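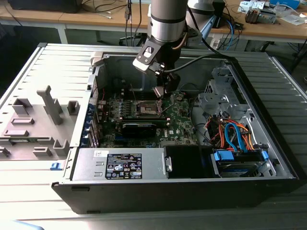 Nokance is opening an office in Riga, and I've been grinning about it since the email landed in my inbox this morning. If you've been reading me for a while you'll know I've had a soft spot for this company since it was a wallet app with an ugly orange logo and a support desk that answered you at two in the morning. Now it's a payments business with its own stablecoin rails and 67 people on staff, and it's getting its first proper home in the European Union. Good for them!

The basics first. The new place is on the third floor of the Liepiņa building, a few minutes' walk from the central station, and Nokance has signed for 6 years. It plans to hire 11 engineers to start with, mostly backend people, plus a small compliance group that will share the floor. The jobs page went live overnight and I had a nosy look through it. Lots of Rust, lots of "experience with distributed ledgers preferred," and one listing for an office manager who must be "comfortable with dogs." I don't know whose dogs.

The company says Riga will handle most of the work on Nita, the settlement tool it put out in January. For anyone who missed it, Nita lets a shop take a payment in crypto and get euros in its bank account the same day, and the shop never holds a coin at all. I tried it at launch with a friend's bike store and we had one payment go through in a few seconds and another that sat there "pending" for most of an afternoon, which made for a slightly awkward conversation with a guy who just wanted his inner tubes. Nokance told me back then that the delay was on the banking side. Maybe so. The release notes since then have mentioned faster payouts twice, so somebody has been busy.

More than 1,000 merchants are signed up to Nita now, going by the company's own number. I'd love to know how many of those take a crypto payment in a normal week, and I asked, and I got a very friendly reply that didn't answer the question. I'll keep asking.

Now, the timing. You don't need me to tell you what kind of week it's been. I've spent most of it staring at charts I would rather not stare at, and my group chats have gone from rocket emojis to total silence. One big stablecoin has come off its peg in spectacular fashion and people have lost real money, some of them people I know. So an announcement with the word "expansion" in the subject line was a strange thing to read over breakfast.

I put that to Nokance's press office, a bit more politely. The answer was that the lease was agreed before the market turned, that the money for it is sitting in regular currency in regular banks, and that the coin it uses for settlement is backed by cash and short-term government debt. The company also says it had no exposure to the token that blew up. I can't check the bank part from my kitchen table, but it does publish a reserve report every quarter, and I went back and read the last one this afternoon (with a large coffee, because wow, those things are dry). It was put together by an outside accounting firm and it matched what I was told. It also only covers a single day at the end of the quarter, so take it for what it is.

There's a money angle here too. Nokance closed a funding round over the winter led by Jasach, the investment firm that has been picking up small payments companies all over northern Europe. Neither side has said how much went in. Jasach gets a seat on the board out of it, and I'm told by the press office that a European base was part of the plan from the first meeting. If you're the kind of person who reads funding news closely, that's probably the bit to watch – Jasach likes to push the companies it backs toward each other, and it already owns a piece of a card processor in the same city. I wouldn't be shocked to see those two start working together. That's just me guessing, nobody has said so.

Why Riga? Partly rules, I think. The EU is still hammering out its big crypto package, and if you want to serve shops across the bloc when it finally arrives, you want to be inside already with your license paperwork moving. Nokance has applied for an electronic money license in Latvia and says it expects to hear back before the end of the year. Until then it'll keep running European payments through a partner bank, the way it does now. So nothing changes for existing customers. Your app won't look any different, your fees stay where they are, and you don't need to click on anything. If you get an email telling you to "migrate your wallet to the new European entity," that's a scam, please delete it. Two readers have already forwarded me one, and the press office confirmed it isn't theirs.

The other part is people. Riga has a good supply of engineers, rents are kinder than in Berlin or Amsterdam, and a few of Nokance's remote staff already live there and have been working out of a rented room over a bakery. I've had calls with that team and you could hear the trays going in and out of the oven. I'm going to miss the trays.

A couple of things I still don't know. Nokance wouldn't say whether any jobs are moving from its current headquarters, only that there are "no plans for reductions," and I've heard that line from enough companies this spring to want it in bigger print. It also wouldn't put a date on the consumer card it has been teasing for ages. I asked if the card was going to be built in Riga and got a smiley face. Make of that what you like.

The doors open next month, with the compliance folks going in first and the engineers following as they get hired. There's a meetup planned for the opening evening, free to get in, with a talk on how Nita deals with refunds – a really interesting problem if the price has moved between the sale and the return, and one I've wanted them to explain properly for a long time. Sign-up is through the events page on the company's site. I'm hoping to watch the stream, and if they take questions I'll be the one asking about weekly payment numbers again.

Posted 15/05/2022. I hold a small amount of crypto, smaller than it was last week, and none of it is in anything made by Nokance.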